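Stolport Robotics Club - Station Guide
Section 3: Setting up the typing task

In the typing task, your team's program moves the arm to a key, presses it and backs off. Set the station up the same way each time, or the saved positions will not match the keys. Last revised 22 Mar 2020.

3.1 Placing the keyboard

1. Clear the table of notebooks, tools and drinks.
2. Lay the keyboard flat with the space bar toward the front of the table. Run its cable straight back over the far edge.
3. Start the Mindis viewer on the team laptop and open the wrist view. Jog the arm until the fingertips are over the letter keys.
4. Close the gripper. Keys are pressed with the fingers together.

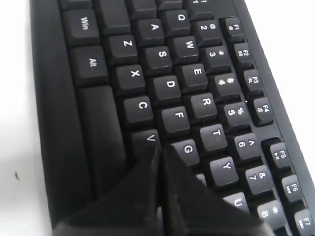
Figure 3-1. Wrist view, fingertips closed near V and G.

Note: The rows run at a slant in the wrist view. Find your key by its legend, then jog in small steps.

3.2 Saving the home position

1. Raise the arm and move it off to the right of the numeric keypad.
2. Check that the fingers will clear the keypad on the way back in. 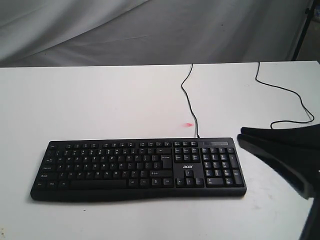
3. Press Save Home in Mindis. Use the name of your team and the month, such as Sturnach November. Old home positions stay in the list, so read the name before you load one.

3.3 First press

1. Set the speed to 35. Do not go higher until the coach has watched a full run.
2. Load your home position and send the arm to a letter key in the middle of the board.
3. Look at the wires at the gripper. If any could catch under a finger or a key, stop and move them with the arm powered off.

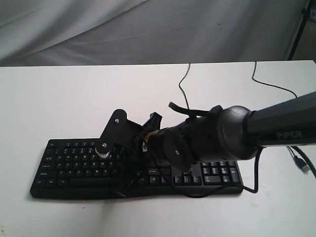 4. Lower the arm in single steps until the letter shows up in the text window - then save that height.
5. Repeat for 6 keys, including one from the number row.

CAUTION: Keep hands off the table while the arm is enabled. One team member stays at the stop button and does nothing else.

3.4 Checking for drift

Between runs, go back to your first letter and compare the wrist view with your saved picture.
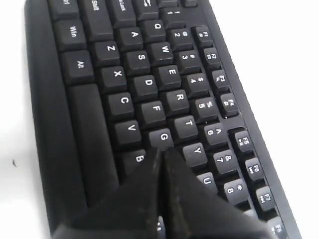 If the fingertips point at a different key, the keyboard has been bumped or the wrong home was loaded. Reload home first. If that does not fix it, line up the keyboard again and repeat 3.3. The Amano round allows 300 seconds per team, and time spent on realignment counts.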